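6. Cuando la mano no suelta (o suelta cuando no debe)

Si has llegado a este capítulo, seguramente tienes la mano cerrada sobre algo, un piloto ámbar en la caja de control y poca paciencia. Te entiendo. A mí me pasó con la primera Prindiritz que monté, y me pasé una tarde entera buscando la avería en el software cuando el problema era un cable mal sujeto. Lo que sigue es lo que hago yo, en el orden en que lo hago, y vale para las versiones de mano con dedos negros y dorso gris montadas en brazo Clanness. Si usas el brazo antiguo, los pasos son los mismos pero el menú de paradas está en Ajustes > Seguridad y no en la pantalla principal.

PRECAUCIÓN. Antes de tocar nada: parada de emergencia pulsada, y que lo sepa todo el que esté cerca. No basta con pausar el programa. Una mano en pausa mantiene el par en los dedos, y si en ese momento le quitas el objeto a tirones, el controlador lo interpreta como deslizamiento y aprieta más. Así me pillé yo el pulgar en abril, y no fue grave, pero se me quedó la uña negra una buena temporada.

6.1 Identificar el fallo

Mira el código en la pantalla de la caja. Los que vas a ver casi siempre son tres:

F-37: sobrecorriente en un dedo. La mano se ha cerrado contra algo que no cede, normalmente la propia mesa.
F-38: pérdida de señal en la muñeca. Cable, conector o las dos cosas.
F-100: el controlador no sabe dónde están los dedos. Suele aparecer después de un F-38 que alguien borró sin arreglar.

Apunta el código antes de apagar. Al cortar la corriente se pierde el último registro, y luego llamas a soporte y no tienes nada que contarles (sí, también me ha pasado).

6.2 Liberar un objeto atrapado

1. Comprueba que la parada de emergencia sigue pulsada.

2. Sujeta el objeto con la mano izquierda, por debajo, sin meter los dedos entre los dedos del robot.

3. Gira la llave de servicio a la posición LIBRE. Vas a oír un clic bastante seco. Si no lo oyes, no sigas: la llave no ha entrado del todo.

4. Espera 6 segundos. Los condensadores tardan en descargarse y hasta entonces los dedos conservan algo de fuerza.

5. Abre primero el dedo más alejado de la palma, empujando por la falange y nunca por la yema. La yema lleva el sensor táctil y es lo más caro de toda la mano.

6. Retira el objeto y deja la mano abierta.

Nota: si un dedo no se mueve con la llave en LIBRE, no hagas palanca con un destornillador. Fatemeh Heydari, que escribió el primer borrador de este capítulo, lo puso en mayúsculas y con tres exclamaciones, y yo solo las he quitado por respeto al lector. Pasa al apartado 6.5.

6.3 Revisar el cable de la muñeca (F-38)

El cable que baja por el lado exterior de la mano necesita holgura para que la muñeca gire, pero con demasiada acaba enganchándose en el canto de la mesa o en cualquier cosa que tengas por ahí. El punto bueno se encuentra probando.

1. Con todo apagado, lleva la muñeca a mano hasta un tope y luego hasta el otro.

2. Fíjate en el bucle. En ninguno de los dos extremos debe quedar tirante, y tampoco debe bajar más que las puntas de los dedos.

3. Si queda tirante, afloja la brida superior y dale un poco más de cable. La inferior no se toca.

4. Desconecta y vuelve a conectar el enchufe de la muñeca. Tiene una muesca, así que solo entra de una manera, aunque con ganas suficientes entra de las dos. No lo fuerces, por favor.

5. Enciende, espera a que el piloto se ponga blanco y repite el giro desde el menú a velocidad mínima.

Si el F-38 vuelve durante el giro, el cable está partido por dentro. Se cambia entero. He visto empalmes con cinta aislante que aguantaron una semana y luego dieron un F-100 en mitad de una demostración - un mal rato que te puedes ahorrar con el recambio.

6.4 Choque contra la mesa al coger piezas planas (F-37)

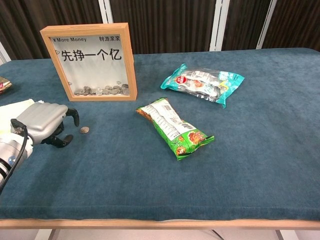
El F-37 es el fallo que más consultas me trae, y casi todas empiezan igual: "con las cajas iba perfecto". Claro que iba perfecto. Una caja te deja bajar los dedos por los lados y te perdona unos cuantos milímetros de error, mientras que con una pieza muy fina el dedo tiene que llegar prácticamente hasta la superficie, y si la altura de la mesa está mal calibrada, empuja la mesa. Una moneda plateada sobre fieltro verde azulado, con un dedo negro curvado justo delante de ella, es la situación que más me gusta para ajustar esto, porque no hay margen para disimular. Un paquete de aperitivos como el verde del centro tiene cuerpo y se deja agarrar aunque vayas alto; la moneda, plana del todo, no. Ten en cuenta además que una tela de este tipo se hunde un poco y puede tener pequeñas arrugas, de modo que la altura medida en una esquina no siempre te sirve para la otra.

Para corregirlo:

1. Borra el F-37 desde la caja (pulsación larga en ACEPTAR). Solo una vez. Si vuelve a salir enseguida, ve al 6.5.

2. Estira la tela con la palma, del centro hacia fuera, y mantenla quieta mientras calibras.

3. Abre el menú Asar > Plano de trabajo > Medir. Asar es el módulo de calibración; si no te aparece, es que tienes el programa sin actualizar.

4. Baja un solo dedo, a velocidad mínima, hasta que el sensor marque contacto. Confirma.

5. Repite en otros puntos repartidos por la zona donde vayas a coger piezas. Medir cerca del borde de madera no ayuda si luego vas a trabajar en el centro.

6. Pon el límite de fuerza para piezas planas en 38. El valor de fábrica es 100 y está pensado para cajas, no para esto.

7. Prueba con la moneda, siempre con una mano cerca de la parada. Si el dedo arrastra la tela al acercarse, sube la altura un punto y repite.

Nota sobre lo que dejes en la mesa: para calibrar, aparta lo que pueda quedar en el recorrido del brazo, sobre todo si tiene el frente transparente. La cámara de profundidad se lleva fatal con los plásticos y los cristales, ve a través de ellos y calcula distancias absurdas. Una vez calibrada la altura puedes volver a poner los objetos de prueba donde quieras y registrarlos en Asar > Obstáculos.

PRECAUCIÓN. No sujetes la pieza con los dedos para "ayudar" a la mano. Ya sé que dan ganas, porque se queda a nada de cogerla y parece que con un empujoncito bastaría. La fuerza de cierre se aplica de golpe en cuanto el sensor nota contacto, y no distingue entre una moneda y tu índice.

6.5 Cuándo parar y llamar

Deja la máquina apagada y escribe a soporte de Pakzad si pasa cualquiera de estas cosas:

- El mismo código aparece después de haberlo borrado y haber seguido su apartado completo.
- Un dedo no se mueve con la llave en LIBRE.
- La muñeca hace un ruido nuevo. Da igual cuál; si es nuevo, cuenta.
- Huele a caliente.
- Tienes un F-100 y no sabes quién borró el código anterior.

En el mensaje pon el código, la última pieza que intentaste coger, la superficie que tienes en la mesa (tela, goma, madera vista) y una foto del bucle del cable. Con eso suelen contestar bastante rápido. Si mandas solo "no funciona", te van a pedir exactamente esos mismos datos, y ya has perdido una vuelta de correos.

6.6 Volver a ponerla en marcha

1. Gira la llave de servicio a NORMAL y sácala. No la dejes puesta.

2. Comprueba que no quedan herramientas en la mesa.

3. Suelta la parada de emergencia girándola en el sentido de la flecha.

4. Lanza la rutina de apertura y cierre en vacío y mira los dedos uno a uno. Tienen que moverse sin tirones.

5. Trabaja a velocidad reducida durante unos 37 ciclos antes de volver a la normal. Yo al principio me lo saltaba - mala idea, porque un cable recién colocado se asienta en esos primeros movimientos y conviene que lo haga despacio.

6. Anota en la hoja de mantenimiento el código, lo que hiciste y el límite de fuerza que dejaste puesto. El siguiente que use la mano para cajas va a necesitar subirlo otra vez.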